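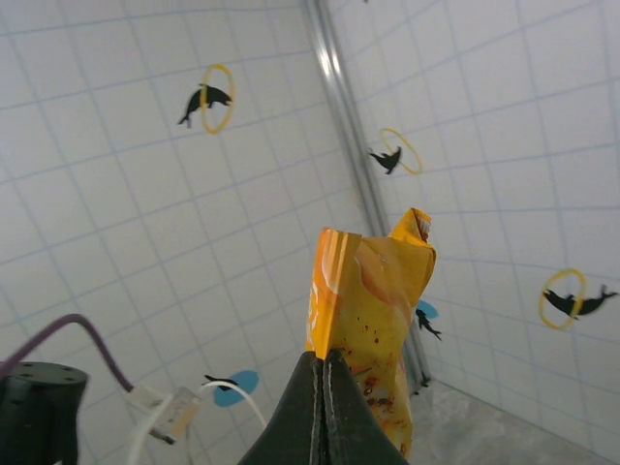 Dolphins, yellow rings and a snack bag in the corner of the Clulen play room.

The dolphins were supposed to be whales. That is the first thing the owner of Clulen tells me when I ask about the walls, and she is laughing before she gets to the end of it.

"I had whales in my head for months," she says. "Big slow blue ones. Then I sat down to draw, and I am just not able to draw a whale that doesn't look like a potato. A dolphin I can do. You make one good curve and you are most of the way there."

Clulen is a small indoor play and snack place in Aden, a short walk from the bus stop, with the play room at the back and a counter up front. I came in at 9:30 in the morning, before the doors opened, so that we could have the back room to ourselves for a bit. If you have only seen it full of kids, it is a surprise how calm it feels. The walls are white with a fine light blue grid running over them, and on top of that come the dolphins, plain black shapes leaping through bright yellow rings or coming down over blue splashes of water. It made me want to take my shoes off, and I did!

She drew them herself at her kitchen table, on the back of leftover wallpaper.

"The first lot was awful," she says. "I gave them eyes and smiles, and they looked like they were selling toothpaste. So I took a black marker and filled one in, out of pure annoyance, and that was it. That was the dolphin. You could see it from the other end of the hall."

The grid started as a practical matter. She wanted something that would make the room feel like a swimming pool without painting it blue from top to bottom, which she had tried in the hallway and hated. A print shop called Demchenko made up the panels from her drawings, and it took 6 rounds of samples to get the blue right.

"Too dark and it's a math notebook," she says. "Too light and you may as well have saved your money. They were so patient with me. I kept walking in with samples under my arm, saying, could it be a little more like water?"

What about the yellow?

"Oh, the yellow was easy. I wanted the yellow of a rubber ring, the kind we had at the lake. I had that color in my head and I pointed to it on the chart in two seconds."

We spend a while on the corner, where two walls come together at a silver metal post. I like that post a lot, because it catches the light and gives all that white an edge to hold on to. She was less sure at first. The plan had been to wrap the print right around the corner, with one dolphin starting on the left wall and landing on the right.

"It was my favorite part of the drawing," she says. "And the fitter looked at it and said, your dolphin is going to have a broken back. He was right. So each wall got its own, and the post stayed. Now I'd miss it."

The whole job, with the floor cleaned up and the lights changed, took 14 days. She had told everybody it would take a week. On the last night she was in there until almost midnight with a cloth and a bucket, and then she sat down on the floor and ate her dinner looking at the walls.

Her dinner, I should say, was chips.

That brings us to the other half of the business. Snacks are a serious subject at Clulen. She grew up over a corner store and still talks about a good bag the way other people talk about records.

"I like a bag with some color to it," she says. "Orange, yellow, shiny. Kids pick with their eyes. I do too! I'm a grown woman and I will cross a store for a shiny orange bag."

She buys most of her stock from a wholesaler, Haltimitz, and tries every new thing herself before it goes on the counter. There is a notebook for this. I was allowed to look through it, and it has 266 entries, each with a mark for crunch, a mark for salt and a word or two at the end. "Fine." "Too much onion." "Sad." One entry only says "again," underlined twice.

Her strongest feelings are about how a bag gets closed. She is a twister. You squeeze the air out, you bring the top together and you turn it, and she says a crumpled bag is nothing to be ashamed of.

"People fold, people use clips, people use clothes pins," she says. "My mother folded. We had words about it. A twist is quick and you can do it with a child on your hip. Does it keep them fresh for a week? No. Who has chips for a week?"

I ask whether food in the play room worries her, with all that white. She shrugs. The panels wipe down with warm water and a drop of dish soap, and the floor in there is gray and forgiving. Orange dust is the worst of it, mostly at the height of a four-year-old's hand. She does the walls every evening after closing and says it takes her 30 minutes if she has the radio on, longer if the song is good and she stops to sing.

"I know some places say no food past the counter," she says. "I get it. But I remember being small, and half the fun of anything was having your bag with you."

The children have their own ideas about the walls. Some hold races between the dolphins, with rules I could not follow even after she explained them twice. One boy comes in, says good morning to the same dolphin every time, and then goes off to play without giving it another look. A girl asked why the dolphins never come back through the rings the other way.

"I said they go back at night," she says. "She thought about it and said that made sense."

There is more coming. She has the hallway to fix, the blue one she can't stand, and the drawings for it are already on the kitchen table. She showed me a couple on her phone. They have the same light grid and the same yellow, with seals this time - round, cheerful ones, balancing balls. She plans to have them up by June.

And the whales?

"I've been practicing," she says, and she turns over the notebook to show me the inside of the back cover. It does look a little like a potato. I told her I'd come back for it anyway.

At ten she unlocked the front door, and I went looking for my shoes.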